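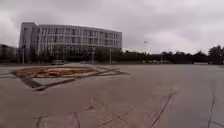
Photo: Cristóbal Ulloa

Droltstead folding stool, reviewed January 11, 2022

I bought the Droltstead in April to replace a Parnetti stool whose seat had torn along one seam. I wanted something to sit on while sketching outdoors, mostly on paving and gravel, and once or twice a week it gets carried a fair way on foot.

It weighs 1.4 kg and folds flat. The strap is too short for me over a winter coat, so I carry it by hand. Opening it takes a second or two. The catch was stiff for the first month and has since eased.

Seat height is 43 cm, a little higher than the Parnetti, and my knees prefer it. The canvas has stretched slightly in the middle. After 191 outings (I keep a tally in my sketchbook) the stitching is sound and one rubber foot has been replaced. Spare feet come in packs of 6 from Retamal, postage extra.

On hard ground it is steady. On wet grass the legs sink and you end up leaning. It has no pocket, and the Prurnirell model does, but that one creaks and I sent it back.

The canvas takes most of a day to dry indoors. I would buy it again at the same price, with a longer strap.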